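Gripper lets go of knit hats halfway to the rack - what am I missing?
Asked by Mekdes Ejigu in Grippers and End Effectors
Tags: dropped part, soft goods, parallel gripper, force threshold

We're teaching a two-arm cell to hang knitwear on a wire display rack, a job any bored teenager can do with one hand while texting with the other. The demonstrations are done by a person with a pair of hand-held grippers, and the arms replay a policy trained on those. The person is fine. The arms drop the goods.
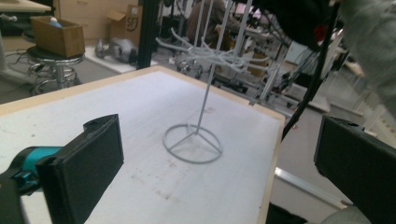
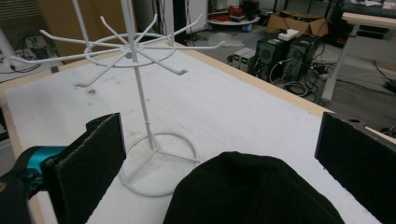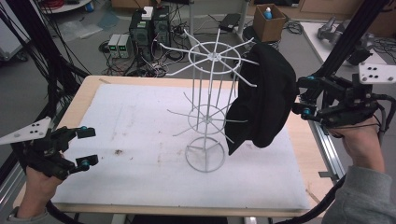
The fault is on the right arm and it's maddeningly regular. It picks the item off the table, closes, lifts, starts across toward the rack, and somewhere in the second half of the move the knit slides out of the pads and flops onto the board. The arm carries on, performs a beautiful hanging motion with nothing in it, opens, and reports success. Out of 40 runs last week it dropped 19. When it doesn't drop, the hanging part usually works, and I can live with that. The rack isn't a friendly target either, since the spokes stick out in every direction from the pole and there's more than one height of them, so I'd assumed that the hard part would be finding a free spoke. I never even got to worry about it.

Things I've tried: cleaned the pads, slowed the transfer to half speed, retrained with another batch of demos (we're up to 1306 now). Slower made it worse, if anything. Closing force is whatever Drevine shipped as the default in their controller. No error codes. The log says "grasp confirmed" every single time, and I've begun to take it personally.

One more thing that may or may not matter: if I put a folded cardboard sleeve in the same spot, it never drops it.

3 answers

Hauke Stüber
Accepted answer

The cardboard sleeve is your clue. Your controller almost certainly confirms a grasp when the motor current rises past a threshold and then cuts back to a holding current. Cardboard pushes back right away and keeps pushing. A knit squashes, trips the threshold while there's still plenty of air in it, and then relaxes after the current has been reduced. You're left holding it by the fluff. Going slower gives it more time to relax, so your half-speed result fits.

Look for two settings. On the Drevine units I've used they sit under the grip profile page:

Hold ratio. Ours came at a value that was fine for boxes and hopeless for socks. Raise it in small steps and feel the motor housing after ten minutes or so. If you can't keep your hand on it, go back down.

Settle time. Make it close, wait, then close again before lifting. A second squeeze did more for us than extra force.

Then fix the reporting, which bothers me more than the drops. "Grasp confirmed" is checked once, at the table, and never again. Read the finger gap during the move. With nothing between them the pads go to fully closed, and on our unit the raw encoder count falls under 485 when that happens. Yours will differ, so close it on nothing a few times and write the number down. If it reaches that value before the release point, stop the arm. An arm that thinks it's holding something and pushes on into a wire rack is how we ended up with a wire rack shaped like a question mark.

While you're changing grip force, keep your fingers out from between the pads. Use a stick. I have a thumbnail that can confirm this.

Ashton Ashby

Could be the pads. Have you tried different pads? We put rubber ones on and it was better.

Katia Morelli

Agree with Hauke about the second squeeze, but look at where you're picking up too. If the item is lying in a heap, a small pinch off the top of the mound gets you one thin fold and the whole rest of it dangling underneath. That weight swings as soon as the arm turns. A person feels it slipping and adjusts without noticing, so it won't show up as anything in your demos except a slightly odd wrist motion.

We had this with scarves on the Hallgrímsson line in Mernumstead. We threw out the demos with shallow pinches and kept only the ones where the pads went well down into the fabric. Smaller set, fewer drops. I'd do that before collecting any more.

Also check the cable on that right gripper. If it pulls tight as the arm reaches across, it can tug the wrist just enough at the same point every time. Ours was zip-tied one joint too early.

Comments on the accepted answer

Mekdes Ejigu: Hold ratio up two steps, second close added, 40 more runs, three drops. The finger gap check caught all three. Closed on nothing we read lower than your number, so thanks for the warning to measure it.

Dorothy Tunstall: Does the double close work on the older Jeremine controllers? I can't find a settle setting anywhere in the menus.

Hauke Stüber: No menu for it on those. You have to send the close command twice with a pause between, and it will ignore the second one unless you change the target width a little.

Dorothy Tunstall: Of course it will.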